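Some posts on what changed at Girness since October, when the first automated cell went live in the packing hall. I work there, on the small parts side. People keep asking me and I keep giving half an answer, so I'm putting it in one place.

We had 13 people on sorting and bagging per shift. We still have 13 people. Four of them no longer sort or bag. Two moved to the cell itself, one went to returns, and one does what I do now, mostly teaching grips.

Teaching grips means you hold the gripper in your own hand, pick the part up the way you would want the machine to do it, put it down, and do it again. No keyboard. The system is called Plironus and the people who set it up for us are from Unport.

A full set for one part is 300 picks. On a good shift I get through one set and start a second. On a bad one I spend the morning on things like springs that catch on the jaws.

The order list has 1312 part numbers in it. The cell handles the easy ones: boxes, tubes, anything with two flat sides. The rest still goes by hand, and will for a long time as far as I can see.

What's hard is anything that moves when you squeeze it. A clothespin is a decent stand-in for that. You have to decide where to take hold of it and how much to close, and your hand knows that without being asked. Putting it into a gripper makes you slow down and think about it.

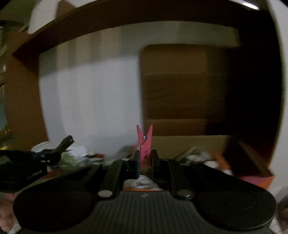 Jolien Dewulf replied to ask whether the sorters get paid more for teaching the thing, seeing that it's their skill going into it. Fair question. The answer is yes, since last month, but only for hours logged as teaching. If you spend twenty minutes showing a new colleague how to hold the gripper, that goes down as normal time. We have raised it.

She also asked if people are worried. Some are. The older sorters less than you would think, because they've seen two conveyor projects come and go. The ones on temp contracts more, and with reason. Nothing is on paper for them past the end of the season.

The wrists, then. Bagging was bad for the wrists, everyone had tape on. Teaching is easier on the wrist and worse on the forearm – you carry the weight of the gripper out in front of you. We asked for a hanging arm to take the load. It's on order with Van Damme, no delivery date yet.

Noise is better near the cell and the same everywhere else. Breaks are the same. The line lead has less to do with people and more to do with a screen, and she doesn't like it much.

The cell stops maybe once an hour. Usually a bag that didn't open. Somebody walks over, clears it, presses the button. That job had no name at first and got done by whoever was closest. It's on the rota now, which stopped most of the arguing.

Target for the end of the year is 3000 bags a day out of the cell. We are not there. I'll post again when the hanging arm arrives.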